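Setting Up Automatic Late Fees in Flaltley
25th June
By Nia Bevan

Flaltley will tell you on its welcome screen that late fees "run themselves." They don't, at least until you've done the part below, and I would check its work for the first two rent cycles even then. This section assumes your units and leases are already entered.

1. Open the lease and go to Charges, then Late Fees. The switch is off by default.

2. Enter the grace period in days. Copy it from the signed lease, not from memory. The software fills in a number of its own and will happily use it.

3. Choose Flat or Percent. With Percent, the box wants 10, not 0.10. Type the decimal and your tenant gets a fee of pocket change with no warning to you.

4. Set a cap. The default is 3000, which may as well be no cap at all. Many places limit what a landlord can charge, and Flaltley does not know your local law, whatever the sales page hints.
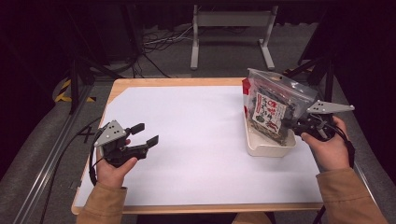
5. Under Applies To, pick Base Rent Only. The other choice, Full Balance, counts old late fees as unpaid rent and charges a fee on the fee. I have yet to hear a good argument for that setting.

6. Press Preview before you press Save. Work out one tenant's fee by hand and compare.

Note: Payments are dated when they clear, not when the tenant sends them. Marietjie Motaung manages 26 units and had a fee post against a tenant who paid on time through Gevano. She reversed it by hand, then added two days to the grace period in the software – a patch, but it has held so far.

Caution: "Apply to All Leases" overwrites every custom setting, and there is no undo. Export your lease list first.

Caution: Turning late fees off does not remove fees already posted. Each one has to be voided from the tenant's ledger, and the tenant gets an email every time.

7. Save, then log in with the tenant view and read the notice your tenant will receive. The stock wording is harsher than most leases call for. Edit it under Messages, and send yourself a test copy before the first of the month.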